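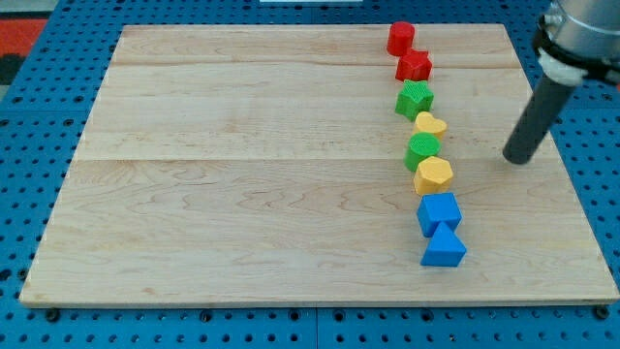

Reviews > Hardware > Arm Teaching > Tillman Follow

Print this article | E-mail this article

Tillman Follow hand-teaching kit
October 2018
By Valter Fjeld

The Follow is an add-on for small arms that lets you teach a motion two ways. You can squeeze the grip and push the arm through the job yourself, or you can sit at a desk and drive it with the remote handle. Either way it records, and either way you end up with a file the arm can play back or a training program can read. I have had one on the bench in Madville for 90 days.

Setup took most of an afternoon. The manual covers the grip well and the remote handle badly. The cable for the handle is too short if your desk is on the far side of the guarding, and Tillman wants extra for the long one.

My test job was lining up plastic shapes on a wood board: cylinders, a cube, a star, a heart, a triangle and so on. It is a good job for this. A cylinder forgives a crooked approach. The star and the triangle do not, and if your wrist is off by a little the next block in the row gets bumped.

Hand guiding is the better half of the product. The arm feels light, and slow moves come out smooth. Fast ones pick up a shake near the end of the reach, which the smoothing setting hides but does not remove. I recorded 273 demonstrations this way before my shoulder asked for a break.

The remote handle takes longer to learn. There is a small lag, and judging height over the board is hard when you are sitting back from it. I kept stopping short of the blocks and creeping in. Turning the scale down to its lowest setting helped a lot. I got 100 usable recordings from the handle and threw out plenty more.

The software is fine. Trimming the dead time off the start of a recording is quick. Renaming files in a batch is not possible -- I asked, and support said to look for it in December.

Compared with the Plokmont pendant I used before, the Follow is faster to teach with and worse to edit with. If you mostly record by hand, buy it. If you need remote control every day, try the handle first.

Price as tested: $405, short cable included.

Print this article | E-mail this article

Comments (3)

dkr_bench: Same shake here at full reach. Moving the board closer to the base fixed most of it for me.

Oleta: Does the grip work left-handed?

Valter Fjeld: Yes, but the record button ends up under your little finger.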